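Skidness: Frequently Asked Questions

We've been reading your messages since the teaser went up and wow, there are a lot of you! These are the questions that keep coming back. If yours isn't on the page, the forum is the quickest place to ask.

What is Skidness?

Skidness is an open-world rally game set on Ellura, a made-up island with terrible roads and wonderful weather (or the other way round, depending on which coast you're on). You start with one tired hatchback and a map full of gaps, and you fill in the map by driving it. Stages open up as you find them, so two players can have completely different first evenings.

Who is making it?

Hellström, a team of 10. Most of us worked on racing games before this one, and Rattana Jitpraphai, our lead designer, has been sketching versions of Ellura for years. She drew the first coastline on the back of a train timetable, and a surprising amount of it is still in the game.

When does it come out?

December, on PC, PlayStation 5 and Xbox Series X|S, all at the same time.

Will there be a version for PS4 or Xbox One?

No, sorry. The mud and snow deform as you drive through them and stay that way until the weather changes, and we couldn't get that running well on the older machines. We tried a cut-down version and it lost the thing we love most about the game.

How big is the map?

There are 1,135 kilometers of road, counting gravel, forest tracks and the frozen lake up north. Driving from Canbridge harbor to the lighthouse takes about 34 minutes if you stay on the road, and you won't stay on the road.

How many cars are there?

140 at launch, every one with a full cockpit view. They're all our own designs with no licensed brands, so we get to bend them, roll them and leave their bumpers in hedges as much as we like. Some of the vans are faster than they look!

Can I play offline?

Yes, the whole single-player game works offline. You only need a connection for co-op, leaderboards and the weekly stages.

How does co-op work?

Up to four people can share an island. You can race, explore separately, or have one person read pace notes while another drives, and I can't recommend that last one enough. The notes are written by the players themselves, so if your friend thinks "left, sort of" is a proper note, you'll both find out at the next corner. Map progress is saved for everyone in the session, not only the host.

Is there cross-play?

Yes, between all three platforms. Cross-save isn't ready yet. We're working on it and will post on the forum when we have news.

Do I need a wheel?

Nope! We tune the handling on a regular gamepad first. Wheels are fully supported on all platforms, including separate handbrakes and shifters on PC. Keyboard works too, and there's a steering smoothing slider to make it friendlier.

I'm bad at racing games. Will I get stuck?

You won't. Each assist can be switched on or off separately, you can rewind a mistake as often as you like, and the only stage with a required time is the last one in each region. Even those get gentler if you turn on relaxed timing, and you still get the same rewards.
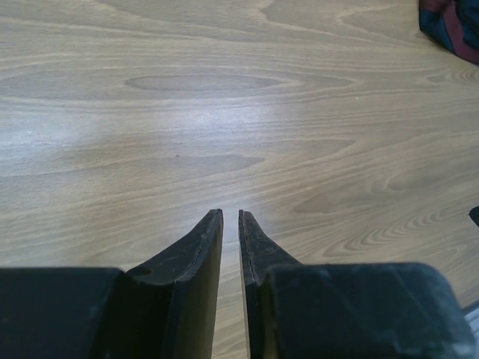
Can I change the time of day and the weather?

In free roam you can set both from the pause menu. During the main career they follow the island's own clock, so a stage you drove in sunshine may be waiting for you in thick fog at 5 a.m. Photo mode lets you change the light anywhere, without affecting the session.

Will there be mods?

On PC, yes. Liveries and pace notes can be shared from day one, and the stage editor follows in a free update. We'd love to get player-made stages onto consoles as well, but can't promise that yet.

Are there microtransactions?

None. Every car is earned by driving or found somewhere on the island, a few of them in really silly places.

Can I stream it or post videos?

Please do! You can monetize them too. The radio has a streamer setting that plays only music recorded for the game. If you find a shortcut we missed, send us the clip.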